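视觉作品二次使用报酬：登记与分配常见问题

Arnorier视觉作品权利服务处　更新日期：2/5/18

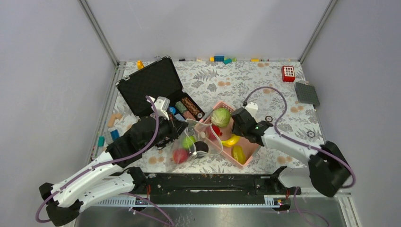 本页面向插图作者、图案设计者、摄影者及其继承人，说明图书馆复印、教学汇编、馆际传递等二次使用所产生报酬的登记、计算与领取办法。委托代理、授权谈判及侵权投诉事项另有专页，不在本页说明范围之内。

一、基本概念

什么是二次使用报酬？

作品首次发表以后，机构在其取得的概括许可范围内对出版物进行复印、扫描或节选汇编，并按年度向本处缴付费用。本处扣除管理费后，将其中归属于视觉作品的部分分配给权利人，此部分款项即为二次使用报酬。作者与出版社、杂志社或其他客户之间约定的稿酬、版税、授权费，均不属于二次使用报酬，本处不代收，也不核算。

登记之后，我的著作权是否转移给贵处？

不转移。登记仅用于确认您有权领取报酬，不构成著作权转让，也不构成独占许可。登记期间，您可以继续自行授权他人使用作品，授权价格与条件由您自行决定。

不登记是否影响我的著作权？

不影响。著作权自作品完成之日起依法产生，与是否在本处登记无关。未登记的后果仅限于本处无法将当年度款项支付给您。

本处与Brerent图片档案馆是什么关系？

两者为各自独立的机构。Brerent图片档案馆负责馆藏的保存与查阅，本处负责报酬的收取与分配。向档案馆捐赠或寄存原作，不等于在本处完成登记；反之，在本处登记的作品也不会自动进入该馆馆藏。

二、登记资格

哪些人可以登记？

下列人员和单位可以申请登记：作品的作者；作者去世后依法取得著作财产权的继承人或受遗赠人；依据书面合同取得复制权的自然人或法人。同一作品由多人合作完成的，各合作作者应分别登记，并各自申报所占份额。

未成年人能否登记？

可以，由监护人代为办理。申请时须提交监护关系证明，报酬汇入以未成年人名义开立的账户；确无此类账户的，可汇入监护人账户，并由监护人签署收款声明。

我在公司任职期间创作的图案可以登记吗？

取决于您与公司的约定。若劳动合同或公司章则规定著作财产权归公司所有，则应由公司登记。若约定作者保留部分权利，请随申请附上相关条款的复印件。合同未作约定的，请先与公司协商并取得书面确认，本处不就双方权利归属作出判断。

我的作品只在网络上发表过，能否登记？

可以登记，但目前未必产生报酬。现行许可主要覆盖纸质出版物及由出版机构发行的电子书刊。个人网站、社交平台上的图片如未被收入上述出版物，不列入当期计算。作品日后被收入出版物的，您可以随时补充申报。

境外作者是否需要亲自办理？

作者已经加入所在国家或地区的同类机构，且该机构与本处订有互惠协议的，由该机构统一申报，无须另行办理，以免重复。未加入任何同类机构的，可直接向本处登记，外文证明文件应附中文译本。

三、作品申报

应当申报哪些内容？

每一件作品应填写作品名称、作品类别、首次发表的出版物名称、出版者、出版年份、所在页码及署名方式。无题作品可以填写“无题”，并附一句能够与同页其他图像相区别的文字说明。出版物有国际标准书号或刊号的，请一并填写；早期出版物没有编号的，留空即可。

封面与内页插图是否分别计算？

分别计算。封面、整页插图、半页及以下插图、章首与章尾装饰图案，适用不同的权重。权重表随每年度分配公告一并公布，申报时您只需如实填写类别与版面大小，无须自行换算。

重复排列的图案如何申报？

纺织品、壁纸、包装纸等所使用的连续图案，以一个完整的循环单元为一件作品。同一循环单元仅更换配色的，不另计件数；更换主要花形或改变构图的，可以作为新作品申报。此类图案须已经刊载于图书、期刊或样本册等出版物，仅用于实物商品的，不在二次使用报酬的计算范围之内。

摄影作品中出现他人的图案，应由谁申报？

摄影者申报照片，图案作者申报图案，两者互不妨碍。图案在照片中仅作为背景或陪衬的，不单独计算报酬；照片以复制该图案为主要目的的，例如图录中的平面翻拍，由图案作者申报，翻拍者不得就同一页面申报摄影作品。

作品发表时署的是笔名或没有署名，怎么办？

以笔名发表的，请在登记表“曾用署名”一栏逐一列出。未署名的，需提供下列材料之一：出版合同、稿酬单据、出版者出具的证明、带有创作日期的原稿或底片。材料确已遗失的，可以提交书面说明，由本处审核科核查后决定是否受理。

一次最多可以申报多少件？

网上申报每批以182件为限，超过部分请另开批次，批次数量不设上限。纸质申报不限件数，但须使用本处统一印制的续页，自行打印的清单恕不接收。

填错了出版年份或页码，可以更正吗？

在当年度申报截止之前，您可以自行登录系统更正。截止之后须提交更正申请表，更正结果自下一年度起生效，已经完成的分配原则上不再重新计算。

四、Bravo系统的使用

如何开立账户？

请在本处网站首页进入Bravo登记系统，填写姓名、证件号码、通讯地址及电子邮箱。提交后，系统将向您的邮箱发送确认信，请在30日内点击信中的链接。逾期未确认的，申请自动作废，须重新填写。

没有收到确认信怎么办？

请先检查垃圾邮件文件夹，并核对所填邮箱是否有误。仍未收到的，可以在登录页面选择“重新发送”。单位邮箱常会拦截系统信件，建议改用个人邮箱登记。

可以不使用网上系统吗？

可以。纸质登记表在本处服务窗口免费领取，也可以来函索取。纸质申请与网上申请效力相同，审核顺序一律以收件日期为准。请勿就同一作品同时提交两种申请，重复件将一并退回，由申请人择一重新提交。

系统提示“作品信息与他人申报重合”，是什么意思？

表示另一账户已就同一出版物的同一页面申报作品。常见原因包括：同页刊有多幅图像；合作作者分别申报但份额合计超过全部；继承人之一已先行申报。您可以继续提交，该项作品将标注为“待核”，在双方说明情况之前暂不参与付款。

系统是否要求上传作品图像？

不作强制要求。上传缩小的样图有助于缩短审核时间，尤其是同页有多幅插图的情形。样图仅供审核人员比对，不对外展示，也不提供给被许可机构。

五、计算与付款

报酬如何计算？

本处依据被许可机构提交的使用报告及抽样调查结果，确定各类出版物的使用份额，再按照作品类别权重分摊至各件作品。由于逐件记录每一次复印并不可行，分配结果反映的是统计上的使用程度，与单件作品的实际复印次数未必一致。

管理费如何收取？

管理费在分配之前从总额中统一扣除，当年度费率载于分配公告。登记、更正、查询均不收费。任何以“加快审核”或“提高权重”为名要求付费的来电、来函，均与本处无关，请勿理会，并将有关情况告知本处。

本年度参与分配的登记人有多少？

截至本页更新之日，已通过资格审核并列入本年度分配名册的登记人共2,158位。仍处于“待核”或“待补件”状态的账户未计入在内。

什么时候可以收到款项？

分配每年办理一次，款项于9月拨付。分配明细在拨付之前寄送至您登记的通讯地址或电子邮箱，请核对无误后留存。

款项通过什么方式支付？

默认方式为银行转账。登记人也可以选择经由Wallent结算平台收款，选择后须在该平台完成实名核验，账户姓名应与登记姓名一致。本处不以现金付款，也不向第三人账户付款，但前述监护人代收的情形除外。

金额很小也会支付吗？

单一登记人当年度应得金额不足20元的，暂不拨付，结转至下一年度合并计算。登记人去世或申请注销登记的，结转款项不受上述下限约束，一次结清。

报酬需要纳税吗？

二次使用报酬属于应税收入，本处依照现行规定办理代扣代缴，并在明细中列示税额。登记人个人申报方面的疑问，请向主管税务机关或专业人士咨询，本处工作人员不提供税务意见。

银行账户变更后忘记通知，款项被退回，应如何处理？

请登录系统更新账户信息，或者提交纸质变更表。退回的款项由本处保管，在更新信息核实之后于下一个付款批次补发，不计利息。因账户信息有误而产生的银行手续费由登记人承担。

六、继承与委托

作者去世后，家属应如何办理？

请提交死亡证明、继承关系证明及全体继承人签署的分配协议。继承人有数人的，可以推举一人为代表领取，也可以按照协议份额分别领取。在材料齐备之前，相关款项由本处保留。

遗产中有大量未整理的底片和原稿，是否需要全部申报？

不需要。本处只受理已经发表的作品。建议先从作者留存的样书、样刊及稿酬记录入手，列出出版物清单，再逐页核对。未发表的底片和原稿可以另行整理，今后如获出版，再行补充申报。

我可以委托经纪人或亲友代办吗？

可以。请填写授权委托书，注明委托事项及期限。受托人可以代为申报作品、查询进度、接收信件，但不得变更收款账户；账户变更必须由登记人本人签署。委托期满未续的，受托人的查询权限随即终止。

继承人之间有争议时如何处理？

本处不介入继承纠纷。收到书面异议后，争议部分暂停支付，直至各方达成协议或提交生效的裁判文书。未受争议的部分照常支付。

七、异议与个人信息

对分配结果有异议，应如何提出？

请自明细所载日期起一个季度内，以书面形式提出异议，写明登记编号、涉及的作品以及理由，并附相关出版物页面的复印件。口头异议不予登记。审核科完成复核后以书面答复；对答复仍不同意的，可以申请由复议小组再次审查。

发现他人冒名申报我的作品，怎么办？

请立即以书面形式通知本处，并提供能够证明作者身份的材料。经初步审查认为有理由的，本处将冻结该作品项下的款项，并要求对方说明。确认为虚假申报的，取消该项登记，追回已付款项，并视情节终止其登记资格。

贵处能否代我向未经许可使用作品的网站索赔？

不能。本处职责限于许可范围内报酬的收取与分配，不代理个案诉讼或索赔。登记人可以申请开具登记证明，作为自行主张权利时的参考材料。登记证明仅记载申报内容和申报日期，本处不对权利归属作出担保。

我的个人信息会提供给谁？

登记信息用于资格审核、报酬计算、付款及法定申报。提供给银行、结算平台和税务机关的信息，以办理有关手续所必需者为限。与境外同类机构交换资料时，仅提供姓名、署名及作品清单，不提供住址和证件号码。

出版社来函要求联系某位作者，贵处会提供地址吗？

不会直接提供。本处可以将来函转交登记人，由登记人自行决定是否回复。转交服务不收费，但来函应说明所涉作品及拟使用的方式，广告性质的信件不予转交。

可以注销登记吗？

可以随时书面申请注销。注销自下一年度起生效，当年度应得款项仍照常支付。注销之后如需恢复，应重新办理登记，原有作品清单可以应申请人要求调出，无须重新填写。

申报材料是否退还？

复印件不予退还。原稿、底片及样书请勿直接邮寄，如审核确有需要，本处将另行通知，并于查验之后以挂号方式寄回。未经通知自行寄送的原件，本处不承担保管责任。

来函请注明登记编号；尚未取得编号的，请写明申请日期及所用的电子邮箱。服务窗口办理登记表领取、纸质收件和委托书核验，账户余额及分配明细请通过Bravo系统查询，或以书面形式向审核科索取。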